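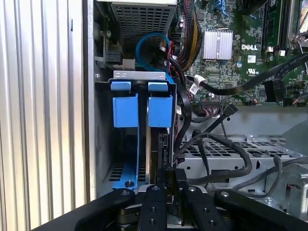 *Wrist camera view, gripper at the lower edge of the drive, Dell desktop with the side open.*

# Adding a contact-checked pull to the drive removal task

This page covers the software side of taking a hard drive out of a desktop case with the Garent stack. It assumes the arm is already calibrated and that you can run the `pick` and `place` tasks without faults. If you can't, go back to the setup page first.

The drive removal task used to be one long recorded path. It worked on the case it was recorded on and on very little else. The version below breaks the job into stages, each with its own check, so that a failed stage stops the arm before it drags on a cable or bends a cage.

You will need:

- Garent with the `jemal` planner package installed
- a wrist camera topic and a wrist force topic, both publishing
- a case profile for the machine you are working on (see step 1)
- a person at the stop button for every run until the profile is signed off

## 1. Write the case profile

A case profile is a short YAML file. It tells the planner where the large fixed parts are and which regions the gripper must stay out of. It does not need to be a full model of the computer.

```yaml
case: desktop_side_open
origin: cage_top_left
drive:
 orientation: vertical
 release: latch_pair
 pull_axis: [0, 0, 1]
keep_out:
 - name: board
 margin_mm: 9
 - name: psu
 margin_mm: 9
soft:
 - name: cable_zone_tray
 - name: cable_zone_cage_top
```

Measure the origin from a corner of the metal cage. Plastic parts flex when they are touched and make a poor reference.

The profile has two kinds of region. A `keep_out` region is solid as far as the planner is concerned, and no part of the hand may enter it. A `soft` region may be entered, but only at low speed and with the force limit turned down. Cables go in `soft`. We tried them as `keep_out` to begin with and the planner could hardly ever find a way in. In a case like the one in the picture, with a blue SATA cable looped over the cage and black cables across the tray, there isn't much clear space left once you block off every wire.

Set `pull_axis` in the cage frame. The example points out of the open side. Check yours against the real machine, as the direction depends on how the cage is mounted.

## 2. Set up the perception node

Detection runs on the wrist camera only. Start it with:

```
garent perceive --profile desktop_side_open.yaml --targets latch,drive_edge,cage_edge
```

The node publishes three targets. They are not equally reliable.

**cage_edge** is the best of them. It is a long straight metal edge and the fit is steady even in bad light. The other two targets are searched for relative to it, so if `cage_edge` is missing the node publishes nothing at all.

**latch** is found by colour and then by shape. Blue carriers like these are easy. Watch for blue cables close by: the first colour mask will pick them up as well. The shape test throws them out, but only if `min_block_ratio` is set. Leave it at the default of 0.6 unless you have a reason to change it.

**drive_edge** is the weak one. The edge of a drive is dark, and so are the gripper and most of the cables. When the fingers are close to it they merge into one dark patch. You need the hand mask, described next.

### The hand mask

The fingers are always in view of the wrist camera, so their pixels have to be removed before anything else is done. Record a mask with the hand over a plain light surface:

```
garent mask record --hand wrist --poses open,half,closed
```

The tool fits a mask between the recorded poses using the finger position reading. If you swap fingers or move the camera bracket, record it again. An old mask usually shows up as a `drive_edge` that moves when the hand moves. The check for this is simple: hold the arm still, open and close the fingers clear of the case, and look at the published edge. It should stay put.

Screw heads on the fingers can show as bright specks just outside the mask. Grow the mask with `--dilate 3` and they go away.

## 3. Define the stages

The task file is a list of stages. Each has an entry check, a motion and an exit check. The planner won't start a motion until its entry check passes.

```yaml
task: drive_remove
stages:
 - id: approach
 entry: [cage_edge.ok, latch.ok]
 motion: plan_to(pre_contact)
 exit: [pose_error < 3 mm]
 - id: release
 entry: [latch.ok]
 motion: operator_confirm
 exit: [operator.yes]
 - id: contact
 entry: [drive_edge.ok]
 motion: move_until_force(limit=6 N)
 exit: [force.seen]
 - id: pull
 entry: [force.seen]
 motion: pull_along(pull_axis)
 exit: [travel.ok, force.falling]
```

You will notice that `release` is an operator step. The robot does not work the latches in this version. The operator frees the carrier, leaves the drive seated, and presses confirm. Daichi Kubo has a branch that does the latches with the outer fingers, but it isn't merged and it only knows one latch type.

The cables on the drive have to be unplugged at this stage too. There is no check for this in perception yet, so it goes on the operator's list. The force check in `pull` is your backstop and should not be treated as a way of finding out.

## 4. Tune the contact stage

`move_until_force` drives the hand slowly along a line until the wrist sensor reads the limit. Two things go wrong with it.

The first is stopping early. The hand brushes a cable, the reading rises a little, and the stage ends with nothing in the grip. To deal with this the stage looks at how quickly the force rises as well as its size. Metal gives a steep rise and a cable gives a slow one. The setting is `min_slope`. Begin with the default and raise it only if you see early stops in the log.

The second is stopping late, where the hand is pushing on something off to one side and the sensor reads it as torque. Turn on `use_torque: true`. We have it on for every profile at Merncombe.

Run the stage on its own while you tune:

```
garent run drive_remove --only contact --dry-pull
```

`--dry-pull` closes the grip and then opens it again without pulling. Repeat until the logged contact point stops wandering. A good run looks like this:

```
[contact] entry drive_edge.ok
[contact] move start v=6 mm/s
[contact] force rise, slope ok
[contact] stop
[contact] grip closed, grip opened (dry)
```

If you see `slope low, continuing` more than once in a run, the hand is going through cables. Move the pre-contact pose before you touch any force settings.

## 5. Tune the pull stage

The pull is done in short steps. After each step the planner compares the force with the step before. A drive on its rails should be stiff at first and then get easier. A force that keeps climbing means something is still holding it, and the stage stops and backs off by one step.

The settings you are likely to change:

| Setting | Start with | Notes |
|---|---|---|
| `step_mm` | 3 | Larger steps are faster but the force check is coarser |
| `climb_limit` | 2 steps | Number of rising steps allowed before a stop |
| `wiggle` | off | Small side movement between steps |
| `regrip` | on | Lets go and grips again if slip is seen |

Keep `wiggle` off until everything else is right. It hides a badly set `pull_axis`. If the drive only comes out with `wiggle` on, check the axis first. Being a couple of degrees out is enough to jam a carrier in its rails.

Slip is judged from the camera. The node follows `drive_edge` during the pull and compares it with the arm's own travel. If the arm has moved and the edge hasn't come with it, the grip has slipped. This also depends on a good hand mask.

## 6. Run the whole task

```
garent run drive_remove --profile desktop_side_open.yaml --log full
```

Stay by the stop button. The task pauses before each stage when `--log full` is set, and you can look at the planned path in the viewer before you let it go on. Look closely at the elbow and the camera bracket, both of which are easy to forget when you are watching the fingers.

Once a profile has completed on three machines of the same model, ask Getachew Gudeta to sign it off. He'll want the logs and the mask files. Signed-off profiles go in the Lamwood repository under `profiles/desktop`.

## Common faults

**`E338 no path to pre_contact`**
The planner can't reach the start pose without entering a `keep_out` region. Nearly always the margin around the board is too large or the origin was measured from the wrong corner. Drop the board margin a little at a time. Don't remove it.

**`latch.ok` flickers on and off**
Usually glare from bare metal. Turn the lamp so it comes in from the side of the case, or fix the exposure in the camera settings. Auto exposure will hunt when a shiny heatsink or side panel comes into view.

**`drive_edge` jumps to the side panel**
The pressed ridges on some panels look like a row of good edges. Set `search_inside: cage` in the perception config so that anything beyond the cage is ignored.

**Pull stops on the first step every time**
Check by hand that the carrier is free and the cables are off. If both are fine, look at `pull_axis` again.

**Force reading drifts between runs**
Zero the sensor with the hand in the same pose as `pre_contact`. Zeroing it in the park pose leaves an error from the weight of the fingers.

## Still to do

- Cable check before `pull`, so the operator list can be shortened
- Merge the latch branch, with a second latch type
- `soft` regions are boxes only, and a tube shape would suit cables better
- The viewer doesn't draw the hand mask, so for now use `garent mask show`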